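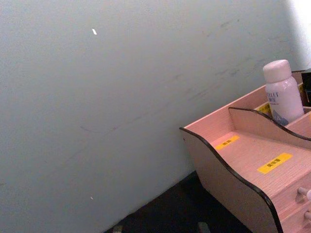 **Tridora opens orders for Plarosier, a bare-root climbing rose for small gardens**

Lemow, October 2023 – The garden nursery Tridora announces today that orders are open for Plarosier, its new climbing rose for small gardens, courtyards and large balcony pots. The plants are sold with bare roots and will be sent to customers from the middle of November until the end of March, when the ground is not frozen.

Plarosier was grown and selected at the Tridora field in Lemow during 8 years. The work began with 263 seedlings, and only one of them was kept. It has pale yellow flowers with a light scent of tea, and it flowers again in late summer if the old flowers are removed. The height of a grown plant is 200 centimeters, so a gardener can reach the top without a ladder.

Many climbing roses become too big for the place where they are planted. The owner must then cut them hard every year, and a large part of the flowers is lost. Plarosier was selected for its short and flexible stems, which can be tied to a simple trellis, a fence or an arch. It needs at least five hours of sun in a day.

**Planting in the cold season**

A bare-root rose is a plant without a pot and without soil. It is lighter to send and costs less than the same rose in a container. When the plant arrives, its roots should stay in a bucket of water for two hours, and after this it can go into the ground. The hole must be wide enough that the roots are not bent. The grafted part – the thick place between roots and stems – should be a little below the level of the soil.

If the ground is frozen on the day of delivery, the rose can wait in its closed bag for one week in a cool shed. For a longer time it is better to cover the roots with moist sand or old compost.

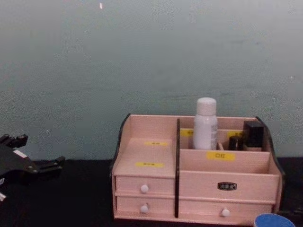 *Desktop organizer with light pink-beige wood panels and curved black sides.*

Customers who want to grow Plarosier in a pot should choose one with a depth of 50 centimeters or more. The pot must have holes in the bottom. In summer it will need water every day when the weather is hot, and a rose feed two times in the season.

**Availability**

In this first season Tridora offers a limited number of plants, and each customer can order three. Orders are accepted by mail and at the nursery shop in Lemow. The first 100 orders will also receive a roll of soft garden twine for tying the stems.

The garden center Lưu, which has sold Tridora roses for several seasons, will have Plarosier in pots from next May. These plants will be bigger and can be planted also in summer, with regular watering.

Tridora will hold two free pruning lessons at its field in March. Visitors can bring their own gloves and pruning shears, or borrow them at the entrance. The lessons are open also to people who did not buy a rose from the nursery – places should be reserved at the shop.

**About Tridora**

Tridora is a nursery for roses and flowering shrubs in Lemow. It grows its plants in open ground and sells them to home gardeners and to garden centers.

**Contact for the press:** Tridora nursery shop, Lemow. Photos of the flowers and planting instructions are available on request.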